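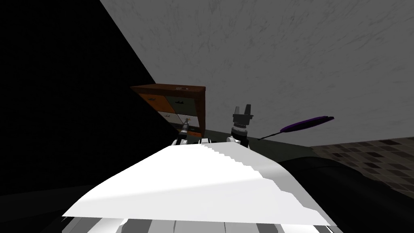 The Upper Right Drawer

The task sheet gave the success condition in one line. The upper right drawer was to be opened past the threshold, held for 200 milliseconds, and released. Everything else was left to the operator.

Mylene Gatchalian had 469 accepted demonstrations when her shift started on March 30, 2021. The target was 509. Pluvard paid by the shift, so the remaining forty made no difference to her, but the count was displayed in the corner of the left monitor and she looked at it between episodes.

She sat with a controller in each hand and her elbows on foam pads. The controllers set the pose of the two wrists. The triggers closed the fingers. The simulator, Esex, computed contact and returned a short vibration when a finger touched something. The vibration had one strength. A finger that brushed the countertop and a finger that drove into the cabinet felt the same, and she had learned to tell them apart by whether the arm kept moving.

Episode 470 took the usual form. Left arm parked low. Right arm forward, up, rotate the wrist, fingers open on either side of the handle, close, draw back along the axis of the drawer. She released, backed off, and pressed the pedal to end the recording. The checker accepted it. The cabinet reset with its drawers shut.

Episode 471 was rejected. The fingers slipped off the handle before the threshold. She did it again.

Minoru Murakami came in after the tenth. He ran the training side of the project, which was called Droltimon, and he did not usually come to the operator room. He asked if he could look at something on the right monitor, and she moved her chair over.

"I have a question about your pause," he said.

"What pause?"

He opened a plot. The horizontal axis was time. The vertical axis was the speed of the right wrist. He had laid her accepted episodes on top of one another, aligned at the moment of first contact. The curves rose, fell, and then ran flat along the bottom for a stretch before they rose again.

"After you close," he said. "Before you pull. You stop."

She looked at the plot. The flat part was the same width in nearly all of them.

"The other operators don't do that?"

"The other operators close and pull. Some of them pull while they close."

"Is it a problem?"

"It may be. The policy sees a closed hand on a handle and nothing moving. It sees that for many frames. It learns that when the hand is closed on the handle, the correct action is no action. Sometimes it never leaves." He scrolled to a log. "In February it started holding the handle until the episode timed out. We thought it was friction. We spent a week on the friction."

He went back to the seat behind her and asked her to run one while he watched the wrist view. 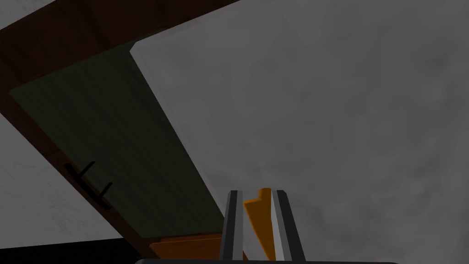 She brought the right arm forward. With him in the room she was aware of each step as a step. The handle came between the fingers. She closed. The vibration came, and she waited, and she noticed that she was waiting.

"There," Murakami said.

She pulled. The drawer opened. The checker accepted it.

"Do you know what you were doing?" he asked. "I'm not criticizing. I would like to write it down."

She thought about it. At her mother's apartment there had been a dresser, a Pietrzak, secondhand, with a swollen frame. If you pulled the top drawer as soon as you had hold of it, one side came and the other side stuck, and you had to push it closed and start over. So you took hold and let your arm go slack first. Then the drawer came straight. She had done that every morning from the age of six until she left home.

"I'm letting it settle," she said.

"Letting what settle?"

"The drawer."

"The drawer is on an ideal prismatic joint," Murakami said. "It has one degree of freedom. It can't rack."

"I know that."

He wrote something down. She could see only that it was short.

"There are two options," he said. "I can cut the flat part out of every episode in preprocessing. That is simple. Or you can rerecord without it."

"What about keeping it?"

He considered this for longer than she expected.

"The hardware cabinet is not ideal," he said. "The runners on that one are wood. We have had it jam." He turned the plot off and on again. "If the model had a way of knowing how long it had been holding, it could learn the pause as a pause. At present it has the current frame and nothing before it. I could give it 10 frames of history. It would train more slowly."

"And then it would wait."

"Then it would wait and afterward pull. In principle."

He asked her to record the rest of the shift both ways, alternating, and to tag them. She asked what the tag should be. He said anything that sorted correctly. She typed S for the ones that settled and N for the others.

The N episodes were harder. Her hand closed and her arm went slack before she could prevent it, and she had to discard several. By the afternoon she had found that she could do it if she started the pull early, with the fingers still moving, and kept her eyes on the far wall.

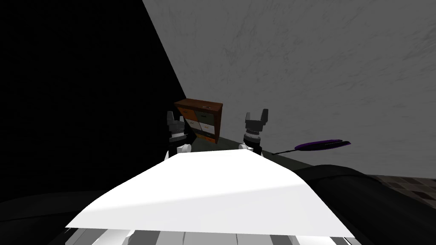 Esex, operator view. Both grippers open, right arm clear of the cabinet.

At 509 the counter turned green and continued counting. She stopped there and exported the set. The form had a field for operator notes, which she had always left blank. She wrote that the S episodes contained a deliberate hold after grasp, that the hold was not hesitation, and that it should not be trimmed without asking her.

Murakami's reply came back before she had taken her coat off the hook. He had started the run with history enabled. He wanted to know how long her mother's dresser had usually needed.

She put the coat back, sat down, and closed her right hand on the edge of the desk to check.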